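Two Halls and a Bus: A Day at the Stukau Trade Fair

The bus from the station to the Stukau fairgrounds takes 21 minutes and stops at every place in town where a person might reasonably want to be. Then it drops you in a parking lot beside a field. I had come for the textiles, which the program promised would fill Hall 2, and I was there shortly after nine in the morning with a pastry in my bag and low expectations of the coffee.

The expectations were met. The coffee bar by the entrance had one machine and a line that doubled back past the coat check, so that people waiting for coffee and people waiting to hand over their coats ended up in a kind of slow square dance. I kept my coat. By noon I regretted it.

Hall 2 was the reason to make the trip. Stukau was a weaving town for a long time, and it has never quite stopped talking about it. The fair used to be a serious buying event, with mill owners and department stores signing for whole seasons of cloth over lunch. What remains is smaller and friendlier and smells a good deal of wool. You can still order 300 yards of upholstery fabric if you have the room for it. Most of us were there for remnants.

The largest stand belonged to Illura, a curtain maker with an enormous confidence in beige. Their new range has names like Oat Morning and Quiet Sand, and I held two samples side by side under a lamp for some time before the man at the stand told me gently that they were the same one. He was very good about it. He also explained, at length and with real feeling, why a lined curtain should hang for several days before you hem it, and I have since gone home and looked at my own hems with new suspicion.

Feng, two aisles over, sells ribbon. Only ribbon. I had planned to walk past and instead spent the better part of an hour there, with a basket, like someone stocking up for a siege. The grosgrain is excellent. The velvet sheds, and the woman cutting it was wearing a good amount of it on her sleeves. A word of advice to anyone going next time: bring the measurements of whatever you mean to trim. I guessed, and now own enough dark green ribbon to edge a small church.

The talk I most wanted to hear was on dyeing with walnut husks. It started late, the microphone gave out early, and the speaker simply carried on at the volume of a person reading to a sleeping child. From the third row I learned that you should wear gloves. From her hands, I gathered she had learned this too.

Lunch was a potato pancake eaten standing up next to a display of zippers. I have had worse lunches in better places. The pancake tent takes cash only, as does the ribbon stand, and the nearest ATM is back in town, at the other end of the bus ride.

In the afternoon I crossed to the other hall, which is given over to everything that isn't cloth, although the tables are dressed better than most of the curtain stands.

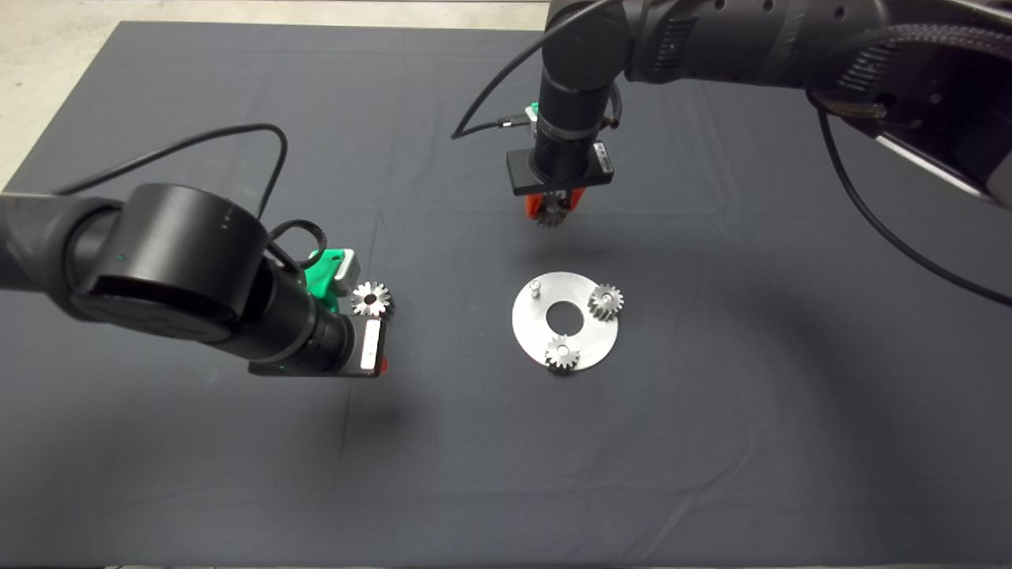
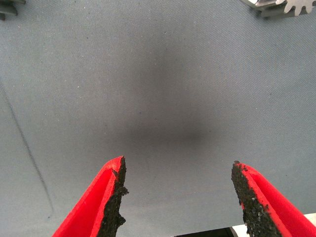 I stayed until my feet objected and then sat down on a bench that turned out to be part of the Oklow stand. Oklow makes benches. It was a very comfortable bench, and I was given a leaflet for my trouble, which I read cover to cover so as not to have to get up. They come in ash or oak, and delivery is extra.

Back in Hall 2 the remnant tables had been marked down by 50 percent at four o'clock, an event the regulars clearly had in their diaries. I have seen politer crowds at airport gates. I came away with a piece of mustard tweed too small for a jacket and too large for a cushion, and carried it to the bus feeling like a winner.

The return bus leaves from the far side of the parking lot, by the way, and the sign for it faces the field. Tickets for the fair are sold at the gate, the coat check closes half an hour before the halls do, and the pastry, which I found at the bottom of the bag under all that ribbon, was still perfectly good.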